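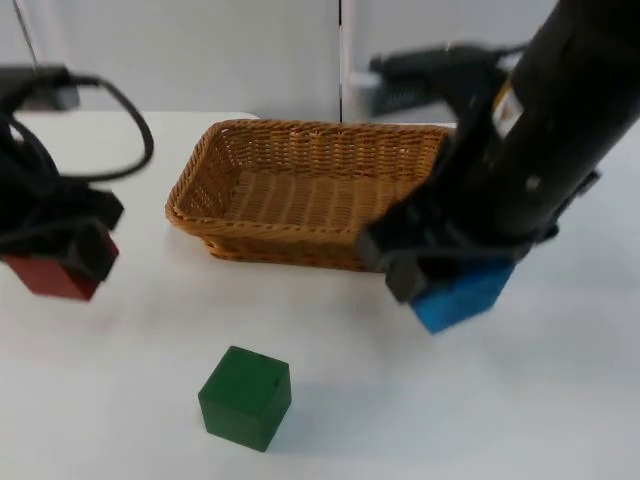 Ingredients & Additives > Storage and Handling

Goods-in and dry store checklist for powdered additives, with my comments

I buy in ascorbic acid, citric acid and a bit of potassium sorbate for a small sauce and pickle maker in Dridton, and I do this walk-round every month (plus a quick version whenever a big delivery turns up). Tick, cross or N/A, and then whatever I was muttering at the time. This one's from February.

1. Delivery paperwork matches the labels. TICK
Batch numbers all agreed with the certificates. The Brinditz sacks have the batch printed on the bottom seam, so you do have to tip one over to read it!

2. Sacks whole, dry and closed. CROSS
One 25 kg sack of citric had a split at the corner, only small, but I've refused it. Please don't tape them up and put them on the shelf, I know it's tempting.

3. Pallets off the floor and away from the wall. TICK
Much better than last time. You can get a broom right round the back now.

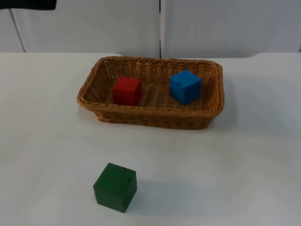

4. Oxidisers kept apart from acids and anything that burns. TICK
We've only a little nitrite for the cured range and it lives in the locked cabinet. Key signed out and back in, no gaps in the book.

5. Room dry enough. CROSS
The meter by the door said 78 per cent, and that's far too damp for citric, which will go like a house brick. I've moved the dehumidifier nearer the racking and I'll look again first thing tomorrow. Sánchez (the supplier, for anyone new) say they'll swap caked stock if it's still in date, but the carriage is on us.

6. Scoops labelled, one per product. TICK, just about
The sorbate scoop's label is peeling. New one on order.
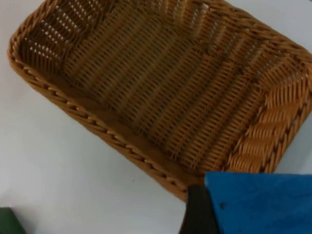 Page last changed: February, 4.40 pm

7. Scales checked with the test weight. TICK
The 700 g weight read 700 on both benches. Lovely.

8. Dust masks and goggles within reach. TICK
We're down to 40 masks, and we get through them quickly when the Prastenholm blend is on, so I've put in for another 120. Has anybody got a view on the softer ones? I find the others pinch.

9. Eyewash bottles in date and sealed. CROSS
The one by the mixing bench runs out next month. Still usable, but I'm marking it down so it gets changed now and I don't have to remember.

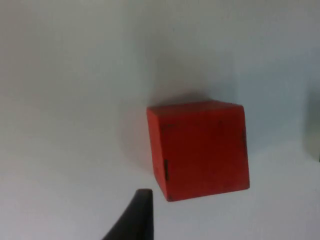 2 min read

10. Spill kit complete. TICK
Dustpan, lidded bin, bags, gloves. Dry sweep first for ascorbic, then a damp cloth, and never the air line, it just sends the stuff up to the rafters.

11. Safety data sheets up to date. N/A this month
I'm still waiting on the new sorbate sheet from Sánchez. The old one stays in the folder until it comes.

Still to do: chase the credit for the split sack, replace the eyewash, recheck item 5, print a scoop label.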